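Clarcombe Live Sound Guide
Section 4: Setting Up Vocal Monitors for a Concert

Revised December 27, 2022

4.1 Scope

This section covers wedge and in-ear monitors for up to four lead singers sharing a stage with a backing band. It applies to seated halls with a capacity of up to 700. For open-air stages, see Section 6. For the main speakers, see Section 3.

Complete the stage plot and the input list before you start. If the singers change places between songs, mark every position on the plot.

4.2 Before You Begin

You will need:
One Jovetti monitor console or the monitor outputs of the main console
One wedge per singing position
One in-ear pack per singer, with fresh batteries
The current set list, with song keys and guest entries marked

Caution: Turn all amplifiers off before connecting or moving speaker cables.

4.3 Placing the Wedges

1. Put each wedge on the floor in front of the singing position, angled toward the singer's head.

2. For a cardioid microphone, place the wedge directly behind the microphone. For a hypercardioid microphone, use two wedges, one to each side.

3. Run the cables upstage along the riser edge. Tape every crossing point. Do not run signal cables beside lighting power for more than a short distance. Where the two must cross, cross them at a right angle.

4. Label both ends of each cable with the mix number.

5. Power on the console first, then the amplifiers. Reverse this order at shutdown.

Note: Singers who work from a lyric stand often ask for the wedge to be moved to one side. Move the wedge before ringing out the mix. Moving it later changes the feedback points, and step 4.4 must then be repeated.

4.4 Ringing Out

1. Set all monitor sends to minimum.

2. Engage the high-pass filter on each vocal channel at 80 Hz. Raise it for lighter voices if the low end is still muddy.

3. Open one vocal microphone and bring up its send slowly until the first ring is heard.

4. Find the ringing frequency on the graphic equalizer and cut it by 3 dB. Typical trouble spots for vocal wedges include the band around 228 Hz and the upper midrange. 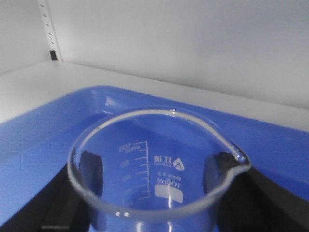 5. Repeat steps 3 and 4 until the mix is loud enough for rehearsal. If more than five bands have been cut, lower the send and check the microphone position instead of cutting further.

6. Do the same for each remaining mix, then open all vocal microphones together and listen again.

Caution: Wear hearing protection while ringing out. Keep performers off the stage until step 6 is complete.

4.5 Building the Singer's Mix

1. Start with the singer's own voice only.

2. Add the pitch reference, usually keyboard or harmonium.

3. Add percussion at a low level. Hand drums placed close to the singer may need no send at all.

4. For duets, add the second voice slightly below the first. Save this as a separate scene.

5. Run one slow song and one fast song from the set list. Adjust between songs, on request only.

The console stores 12 scenes per show file. Where the set has more songs than scenes, group the songs by singer and lineup. Name each scene by singer and not by song title, as the running order may change.

4.6 In-Ear Packs

1. Set the limiter on each pack before handing it out.

2. Scan for open frequencies with the house wireless systems turned on.

3. Walk the full stage, including the wings, with each pack in use. Note any dropouts on the plot.

4. Keep one spare pack at the monitor position, tuned to the lead singer's mix.

Note: At Watville, the stage left wing is shielded by the fire curtain housing. Place the antenna on the stage right side.

4.7 Handover

Save the show file under the venue name and copy it to the backup drive. Leave the marked plot at the console. Report changes to Orla Geraghty (monitors) or Ross Forsyth (front of house) before doors open. After doors, only the monitor engineer may change equalizer settings.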